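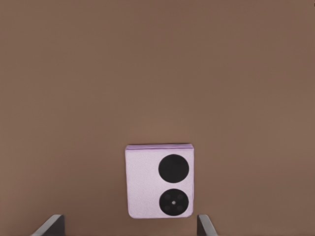 Mernard 桌面夹爪套件评测报告

评测单位:Druvport 共享工坊设备组
发布日期:2019年4月18日

一、评测背景

本工坊现有小型机械臂2台,供会员开展家用自动化项目。原配吸盘在拾取带纹理外壳的小件时表现不稳定,设备组据此购入 Mernard 两指平行夹爪套件,由会员 Szabolcs Somogyi 负责装配及调试,并在其“桌面归位”项目中试用。该项目拟将散放于工作台的手机、小盒等物品夹起,放回固定托盘。

二、装配

套件包含舵机座、导轨、连杆、两片指板及控制板。装配说明书图示清楚,但连杆一节的螺钉规格标注有误,应使用短螺钉,若误用长螺钉将顶住导轨。法兰孔位与本工坊机械臂不符,须另行加工转接板。本次转接板采用 Tisavano 板材切割,经2次修改后安装到位。初次装配者宜预留一个完整的下午。

三、仿真环境

厂商随套件提供仿真模型,可在上机前验证抓取路径。试用中先以俯视视角建立场景:棕色平整台面,上置一件淡紫色、近方形、圆角的小型物体,外形近似折叠手机,表面有上下排列的两个黑色圆形部件。两片深灰色指板自画面下缘伸入,分列物体两侧。此类圆角浅色物体与台面对比明显,适于初学者练习对中。仿真中指板与物体的左右间距并不相等,使用者应先校正横向偏移,再下达闭合指令。

模型的不足在于台面纯色无纹理,光照柔和均匀,与工坊实际照明差异较大。视觉识别参数不宜直接移用,上机后须重新标定。

四、实际使用

夹爪闭合动作平顺,噪声可以接受。指板内侧未附防滑层,夹持光面物品时有滑移,加贴薄硅胶片后改善明显。连续运行5小时,舵机外壳有温升,未触发保护停机。控制板的串口指令简洁,但无位置反馈输出,程序无法判断物品是否夹稳,须外接传感器补足。

作为对照,设备组同时借用 Van der Linden 夹爪进行比较。后者带有力反馈,装配亦较省时,惟价格偏高,备件须单独订购。

五、评价与建议

Mernard 套件结构可靠,仿真资料较为完整,适合具备基础加工条件的家庭用户及共享工坊选用。无切割设备者,应在订购前核对法兰尺寸。对夹持力有精确要求的项目,不建议采用。

设备组已将转接板图纸存入工坊资料柜,会员可登记后取用。防滑层的耐用性将继续观察,补充记录定于7月发布。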